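3 min read

Chores and Machines working group, Lolance - minutes, 29/11/2018

Present: Titilayo Ekwueme (chair), Nestor Soriano (minutes). Apologies from Olley, who had a dishwasher to unload by hand.

1. Shelf work. Nestor reported on the Culell trial. The arm put away 11 packages in 70 minutes. Titilayo noted that her nephew is faster and can be paid in cereal. The group agreed to call the result "encouraging" in the December report - Nestor to find a stronger word if one turns up.
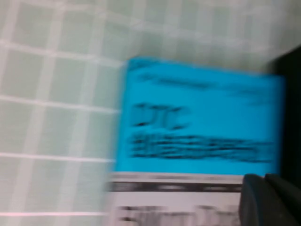

Can a machine put away a week's groceries without help yet?

Only if someone sets out each item first, by which point the groceries are mostly put away.

2. Laundry. Asadi has offered a folding unit for 3 weeks. It wants shirts laid flat and buttoned. Titilayo asked who would do the buttoning. Item held over.

3. Budget. $200 left. Nestor proposed spare finger pads, Titilayo proposed lunch. Pads carried on the chair's vote, with regret.

Next meeting in December, room to be confirmed.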